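Hotels & Lodging > Small Hotels > Corari: Thomas Hotel, city tax and the Bindeo total

ratecode_b
Posted 8:14 AM
I have ten nights booked at the Thomas in Corari through Bindeo, standard double, room only. The confirmation says "total 982, taxes and fees included." The rate is 98 a night, so 980 for the room, plus a flat 2 for the booking.
The hotel has now emailed me a pre-arrival sheet that lists a city tax of 60 for the stay, payable at the desk. When I asked them about it they said the tax is never part of the Bindeo price. Bindeo support says the total is final. Who is right, and has anyone stayed there recently and checked the folio?

longstay_lou
Posted 8:39 AM
The hotel. City tax in Corari is charged per person per night and goes on the folio as a separate line. It was on mine, and I booked direct.

ratecode_b
Posted 8:47 AM
Your booking was direct, so it wouldn't have carried the words "taxes and fees included." That wording is the whole question.

nightaudit
Posted 9:20 AM
I work nights at a hotel in Lolero, different owners, same tax rules. The property sets a flag for each tax in the channel manager. It is either "included in rate," "excluded, shown to guest" or "excluded, not shown." The last one should never be used for a mandatory charge, but it is the default on some older setups. If the Thomas was loaded that way, Bindeo has no tax line to print, and its template adds "taxes and fees included" because the excluded field is blank.
So both of them can be reading their own screens correctly. Open the confirmation, expand the price details and see if there is a line for city tax. If it says zero, that is a different case from the line being missing.

ratecode_b
Posted 9:31 AM
No line. Room 980, booking fee 2, total 982.

nightaudit
Posted 9:34 AM
Then it's the flag.

Garba Haruna
Posted 10:05 AM
I would not concede the 60 that quickly. The contract is on the terms shown at the time of purchase. How the property loaded its taxes is between the property and Bindeo. I had the same thing at another hotel in Corari, on a shorter stay. I paid at the desk, kept the receipt and claimed the difference from Bindeo. They refunded it to the card after two emails. In the second one I quoted their price guarantee back to them.

longstay_lou
Posted 10:22 AM
That only works if you pay first. I've seen people try to argue it at check-in, and the clerk can't remove a city tax. The system won't close the folio without it.

Garba Haruna
Posted 10:26 AM
Agreed, pay first. I said so.

pillowmenu
Posted 11:48 AM
Slightly off topic. How is the Thomas paying out on points? I have 2,693 sitting in the Bindeo account and the app won't let me apply them to that property at all. The button is gray.

nightaudit
Posted 12:10 PM
Pay-at-property rates don't take points. Switch the filter to prepaid and check again. If the hotel only offers pay-at-property for your nights, there is nothing to switch to.

pillowmenu
Posted 12:31 PM
Prepaid shows up, but it is nonrefundable and costs more per night than the flexible rate. That seems backwards.

nightaudit
Posted 12:40 PM
It happens when the flexible rate has a manual override and the prepaid one is still derived from the old base rate. Email the hotel and they may correct it the same day. They may also correct it in the wrong direction.

longstay_lou
Posted 1:15 PM
Back to the original question. Ask the desk to print the folio with the tax on its own line. My first printout rolled everything into "accommodation," and that was useless for my expense report. The second version was fine. Also ask for a room on the courtyard side for anything over a few nights. The street side gets delivery trucks from before 6.

ratecode_b
Posted 1:29 PM
Noted on both. I'd still rather have it settled in writing before I arrive. Has anyone had the Thomas confirm a corrected total by email?

stairs_only
Posted 2:02 PM
I tried. They answered with the same pre-arrival sheet. My view is different from Garba's – I don't think the price guarantee covers local taxes. Mine had a clause excluding charges "levied by a public authority." Read the version attached to your own confirmation, the text has changed at least once.

Garba Haruna
Posted 2:18 PM
Mine had that clause too. It applied to charges not described as included. Yours may be worded differently.

stairs_only
Posted 2:25 PM
It is. Mine says "whether or not described as included." So it depends on the version.

ratecode_b
Posted 2:50 PM
I have the same wording as Garba. Plan: pay the 60 at the desk, get the itemized folio, file the claim the same evening. I'll report back after checkout.

ratecode_b
Posted 7:42 PM

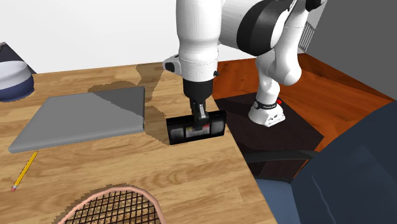 Corari, January

Checked out this morning. The 60 was on the folio as a separate line, printed correctly the first time. The clerk confirmed that the tax is set to excluded in their system and said she would pass it on. Courtyard room, second floor, no trucks.
The claim went to Bindeo with the folio and the original confirmation attached. First reply was a refusal quoting the public authority clause in the newer wording. I sent back the text from my own confirmation and it is now marked "under review." Hot water was slow on the second floor before 7, fine after that.

nightaudit
Posted 8:03 PM
Check the listing again before you close the claim and save a copy. If they change the flag, the old display is gone.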